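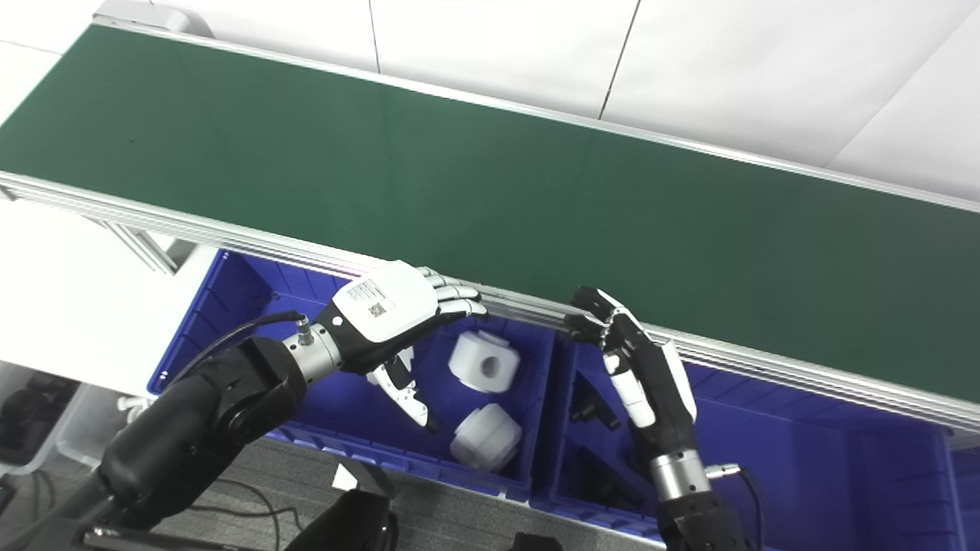 Personality Tests at Work: Frequently Asked Questions

Last updated 6/9/19

What are these tests supposed to tell an employer?

Depends on who's selling. Most workplace questionnaires claim to measure how a person prefers to communicate, make decisions and handle pressure. Some go further and claim to predict who will perform well or who will quit. Those are very different claims and they need very different evidence, which is why we get suspicious when one brochure makes both on the same page.

Is there any science behind them?

Behind some, yes. Trait-based questionnaires, the kind that score you along a scale, have a long research record, and a few traits show a modest link with job performance. Modest is the word to hold on to. Tests that sort people into types have a harder time, partly because most of us land near the middle of any scale and a type test has to push us to one side.

My company uses the Nandell profile. Is that one any good?

We don't know, and we have asked. Nandell sent us a summary of its own validation study, written by its own staff, with no description of who was tested. Until there is something an outsider can check, we would treat a Nandell report as a conversation starter with a price tag.

I took the same test twice and got different results. Did I do it wrong?

Probably not. Nusrat Bugti, who edits this page, took the Brasenov type inventory 2 times, 18 days apart, and changed type. She hadn't changed jobs, moved or had any revelations. A measure that moves that much in that little time is hard to defend as a basis for promotion.

But my report was really accurate!

Maybe it was. Try reading a colleague's report as if it were yours. Sentences like "you value honesty but can be guarded with new people" fit almost everyone, and they feel personal when they arrive with your name on top.

Can't people just fake the answers?

They can, and applicants have every reason to. If the job ad asks for a team player, few people will tick "I prefer to be left alone." Vendors say their tests catch this. Ask how often they catch it, and how many honest people get flagged along the way.

Do team workshops based on these tests help?

People often enjoy them. Whether anything changes by October is another matter, and it seldom gets measured. Calum Guthrie, who ran workshops with color-coded profiles before joining us, says the feedback forms asked about the room, the pace and the lunch. None asked whether anybody worked differently afterward.

What should I ask before our HR team buys one?

Start with these 4:

Who did the validation study, and who paid for it?
Were the people in it doing jobs like ours?
How stable are scores when people retake the test?
What decisions does the publisher say the test should not be used for?

If the last one gets a blank look, keep your money for now.

Can I refuse to take one?

That depends on where you work and what the results are used for, and we can't give legal advice. You can always ask who will see your answers and how long they're kept. Get the reply in writing.

Do you take money from test publishers?

No. Netus once offered us free access in return for a review. Amna Arain turned it down and we have not reviewed them.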